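Atis Releases Simulated Kitchen Test Set for Robot Grasping Research

STEVVILLE - Researchers at Atis have released Galindo, a set of 2,942 simulated tabletop tasks for testing how well a robot control policy copes with a kitchen it has not been trained on. The tasks, the scoring code and the baseline results can be downloaded from the Atis website.

Each task gives the policy a short written instruction, such as moving a loaf of bread from a placemat to a cutting board. The background, lighting and nearby objects are then changed while the instruction stays the same. The policy gets up to 43 seconds to finish.

"We wanted to know which change does the damage," said Nidia Ospina, who led the work. "A policy can do fine on a plain table and then miss the bread when the mat under it is a different color." 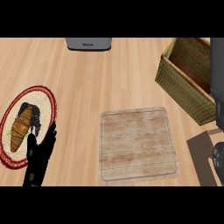 The team ran 3 baseline policies through the full set. All of them lost more ground when clutter was placed close to the target object than when the table surface was changed. Moving items at the far side of the table had little effect.

Galindo began as a list of 3,000 tasks. The rest were dropped during checking, mostly for instructions that could be read two ways - "put it by the basket" was a common problem. Nadja Danzer and Selina Kälin carried out the checks and wrote the task guide.

The results come from simulation only. A comparison with a physical arm is under way at the Plirkow lab under Hannelore Hubmann, and first figures are expected in May.

Research groups that want to submit a policy for scoring can do so through the project page. Entries are run on the same settings as the baselines, and scores are posted with the policy's name and version.

Media contact: Nadja Hämmerli, Atis Press Office, Stevville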